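Skondero cloth folding work package: progress report to Closine, January

Prepared by Leokadia Marciniak, with contributions from Sławomir Ostrowski and Jade Oakley

1. Status

The work package covers the folding and flat handling of small textile items, starting with cleaning cloths and moving on to napkins and tea towels. Item selection is complete, the handling sheet is at its second draft and the table sessions are under way. Spending is within the agreed budget. One purchase of 3,000 is still to be invoiced and will appear in the next statement.

The target for this stage is 601 completed folds. Sławomir Ostrowski keeps the fold log and will send the final count with the next report. Partial folds are logged separately and do not count towards the target.

2. Items in use

Three cloth types were considered: a plain cotton square, a waffle-weave towel and a thin microfibre cleaning cloth of the kind sold for glasses and screens. The microfibre cloth was chosen for the first stage. It is light, it takes a crease without pressing, and the embossed face makes it easy to tell when one layer has slipped over another.

The cut edge needs some care. A hemmed cloth has a thicker border that can be felt and lined up. The pinked edge has no such border, and when two layers are brought together the points of one rarely sit in the notches of the other. We had planned to judge a fold by the match of its edges. Wiesława Kwiatkowski proposed judging it by the match of its corners instead, and the handling sheet has been changed to say so.

The supplier, Malinowski, delivered 25 cloths in the first batch. Two were set aside for uneven cutting. The remainder are in use or in store.

3. Table and working surface

All sessions take place on the light wooden table. A padded mat was tried first and dropped, as the cloth dragged on it and the underside gathered. On bare wood the cloth slides more freely, which helps when squaring it up but means that a fold can shift while the second corner is being brought over. The present instruction is to keep one side held until the crease has been run along its full length.
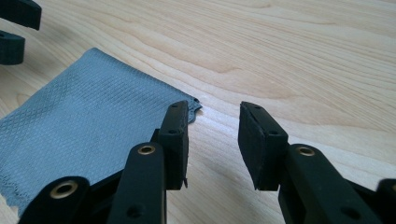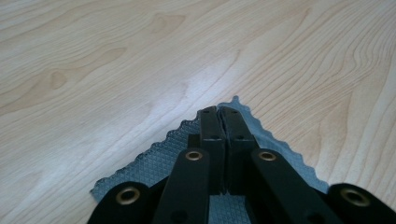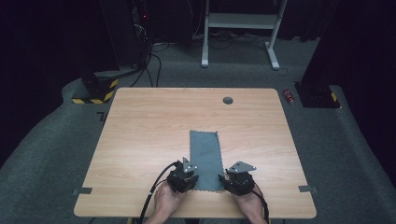

Grey-blue cloth on the wooden table.

The fold sequence now has four steps: spread, long fold, short fold, square up. The earlier version had a separate smoothing step between the two folds. It was removed after Jade Oakley compared sheets from the two versions and found no difference in the finished corners. Smoothing is still allowed at any point but is no longer logged.

Rumpling during the spread step remains the main source of lost time. The thin cloth does not lie flat of its own accord when it comes out of a stack, and pulling one corner tends to move the whole piece. Pulling two opposite corners together works better. The handling sheet will recommend this in its third draft.

4. Changes to the plan

The move to napkins has been put back until the cloth target is met. Lech Głowacki has asked for both fabrics to be recorded under the same corner rule, so the napkin sheet will be rewritten before use. This is a small job and has no effect on cost.

The storage boxes ordered from Cultow were too shallow for a full stack and have been exchanged for the deeper size. Cloths are kept flat between sessions, with no more than 14 to a stack - taller stacks left a visible set in the bottom pieces.

5. Risks

Wear. Loose fibres collect along the pinked edge with repeated handling. Worn cloths are withdrawn when a corner can no longer be read clearly. A second batch may be needed before the end of the stage.

Consistency. Different people square up to different standards. A reference fold, kept in a clear sleeve, is now laid out at the start of each session.

6. Next period

Complete the cloth folds and close the log (Ostrowski). Issue the third draft of the handling sheet (Kwiatkowski). Rewrite the napkin sheet (Oakley). Confirm the price of a second batch with Malinowski and submit it for approval before ordering (Marciniak).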